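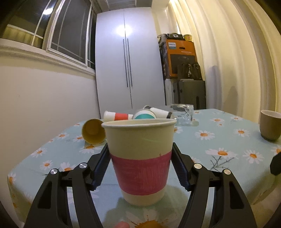 What the second gripper is going to cost

I went over the numbers again on Sunday. The total I have set aside for equipment is 3,077 dollars, and it has to last the whole project.

The handheld gripper from Wilia was 648. I bought one to start with, and I want a second so that two of us can collect at the same time. The fingers and ribbed pads are the parts I expect to replace, so I'm adding a spare set to the order.

The bigger question is the arm. Rastau quoted me 966 for a used one with its power supply, shipping extra. Carrasco has a newer model, but they want a deposit before they'll give a delivery date, and I don't like paying that way. I'm leaning toward Rastau.

Props are cheap. A pack of paper cups and a set of markers came to 15 dollars, and colored bands make it easy to tell one cup from another when I sort the recordings. I work on a table with a flowered cloth on it, and I'm not buying a bench this year.

Storage is what I forgot the first time I made this list. The recordings fill a drive faster than I planned for, so two more drives go in ahead of the arm. The shop in Oltstead has them in stock and I'll pick them up in January.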